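Updated Fri 25 March. The part on drying is new, and the load sizes have been corrected.

# How to Wash Clothes in Mesh Laundry Bags

Mesh bags keep straps, hooks and thin knits from catching on everything else in the washer. They only work if you pick the right bag, leave some slack in it and close it properly. The steps below are for an ordinary home washer, front or top loading.

## What you need

- One mesh bag for each delicate item, or for two small items of the same color
- Liquid detergent
- A flat rack or a clean towel for drying
- A safety pin, if the zipper on your bag tends to creep open

Powder detergent can sit in the folds of a bag without dissolving, so use liquid if you have it.

## Choosing the bag

Bags come in fine mesh and coarse mesh. Fine mesh has small holes and is better for anything with hooks, lace or loose threads. Coarse mesh lets more water through and suits sweaters, socks and baby clothes.

Check the zipper before you buy. The pull should tuck under a small elastic cover at the end of the track. If there is no cover, the pull can knock against the drum and work its way back during the spin.

I use a set of bags from the housewares store in Caltville and one larger Lastton bag. The Lastton has a wider binding around the zipper and has held its shape better. The cheaper ones are fine for socks.

## Step 1: Sort by color first

A bag does not stop dye. A pale yellow top in a white bag will still pick up color from a new pair of jeans in the same load. Sort the same way you would without bags:

1. Whites and creams
2. Pale colors
3. Darks and anything washed for the first time

Read the care label at this point too. If it says hand wash only, a bag on the gentle cycle is a risk you take yourself. I have done it with cotton and would not do it with silk.

## Step 2: Fasten and fold

Close every hook, button and zipper on the garment. Turn printed or beaded items inside out. Fold the garment loosely, once or twice, to a size a little smaller than the bag. Don't roll it tightly. A tight roll comes out with the middle barely rinsed.

## Step 3: Fill the bag

Lay the bag flat with the zipper open and slide the folded garment in so it lies level. Leave a third of the bag empty. When you lift it, the loose mesh should bunch and fold over on itself at the top.

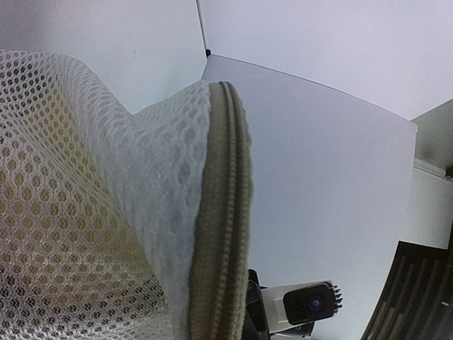 Run the zipper slowly and keep the garment back from the teeth with your other hand. Most snags happen at this point, before the bag ever reaches the washer. If the binding has twisted, pull it straight from both ends before you zip past that spot. Forcing the pull over a twist can split the track, and a split track is hard to repair.

Tuck the pull under its cover. If there isn't one, put the safety pin through the hole in the pull and the binding next to it, and make sure it is fully closed.

## Step 4: Load the washer

Bags should not go in alone. One bag by itself sticks to one side of the drum and throws the spin off balance. Add a few light items such as T-shirts or pillowcases. Keep towels and jeans out of the load – they are too heavy when wet and will press on the bags.

Fill the drum halfway at most. Use the gentle cycle, cold water and the lowest spin setting. My washer, an older Bollano, calls this cycle "Hand Care." Yours may say "Delicates."

Use less detergent than usual. Suds get trapped in the mesh, and if you see foam on the bags at the end, run one more rinse.

## Step 5: Dry

Take the bags out as soon as the cycle ends and open them right away. Shake each garment out gently, reshape it and lay it on the rack or towel. Knits should dry flat. Cotton underwear and thin tops can go on a line.

Don't dry clothes inside the bag. The folded parts stay damp and will smell by the next day.

The bags themselves dry fast. Hang them by a corner with the zipper open. I keep them out of the dryer, as the mesh on my first set went stiff after a few hot cycles.

## Looking after the bags

Turn them inside out now and then and pick the lint from the seams. Check for holes by putting a hand inside and spreading your fingers. A small hole can be closed with a few stitches of white thread. Once the binding starts to come away from the mesh, use that bag for storage and get another.

If the zipper is stiff, rub a dry bar of soap along the teeth and run the pull back and forth. Rinse the bag before the next wash.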